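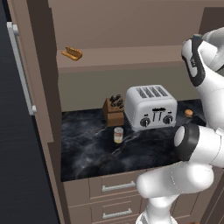 The stop that didn't stop

4 min read

November 2024

Came in early to look at run 1129, the one Ebuka flagged last night before he went home. His note only said "arm leans on toaster, no stop, please look." I made tea and opened the log.

The task is simple on paper. The arm starts over the counter, comes down to the toaster, pushes a lever and backs off. We have had the Umik kitchen in the simulator since May and the toaster has been the easy job for most of that time. The knife block and the can are only there as things not to hit.

In 1129 the arm came in low. It met the front of the toaster instead of the lever and kept going. The planner thought the lever was further back than it was, so it asked for more travel, and the arm tried to give it. The force at the wrist climbed past the limit and stayed past it for nine seconds. In all that time the protective stop never fired. The run ended on the time limit and was marked as a plain miss, the same as if the arm had waved at the air.

That last part bothered me more than the contact. A miss goes into the pile and we look at the totals. If Ebuka hadn't been playing runs back for something else, it would have stayed in the pile.

I spent the morning on the wrong idea. I thought the toaster's collision shape had been swapped when we took the new assets from Saludo, and that the contact was being reported late. I loaded the old shape and ran it again. Same lean, same missing stop. Then I dropped the limit to almost nothing, so that a light touch should have tripped it. Still no stop. At that point it was clear the stop wasn't listening to anything.

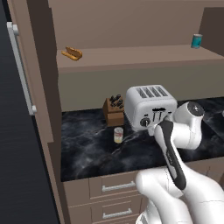
Arnel came over before lunch and found it faster than I would have. When we moved to the Birnik controller, the wrist force signal was given a new name. The stop still subscribes to the old one. There is nothing on the old one, and the stop reads nothing as zero. So as far as it knows, the wrist has been perfectly calm since the changeover. It wrote no error — there is no check for a signal that never arrives.

We fixed the name in a few minutes and 1129 now stops as soon as the force goes over. The arm freezes against the toaster and the run is marked as a fault, as it should be. The low approach is a separate problem. Arnel thinks the lever position is being read from the wrong corner of the model. He may be right, I haven't looked.

The part I didn't enjoy was writing to Kirnia. They have the real arm in their lab and they were going to load our controller settings tomorrow. I asked them to hold off and to check the stop by hand first, with the speed right down and someone on the button. They wrote back within the hour and said they hadn't loaded anything. I was relieved to read that. A simulated toaster can take any amount of leaning. A real one would go across the bench, or a person's hand could be in between.

After lunch we went back through the older runs to see which ones had gone over the limit without a stop. Ebuka wrote the script. It's still going as I write this, so no total yet. I expect to have to redo the summary table, and I have already told the others not to quote from the current one.

Changes agreed today:

A missing force signal counts as a fault, and the arm does not move.

Every batch starts with a run that pushes on purpose, and the batch doesn't go ahead unless the stop fires.

Time-limit endings get their own label and are no longer lumped in with misses.

Arnel wants a third person to sign off whenever a signal is renamed. I said I'd think about it. We are a small group and I'm not sure who that would be, but I was the one who approved the changeover and I read the list of new names without asking what was using the old ones.

Left at 5. Script still running. Need to ask Ebuka in the morning whether it covers the drawer tasks as well — they use the same stop.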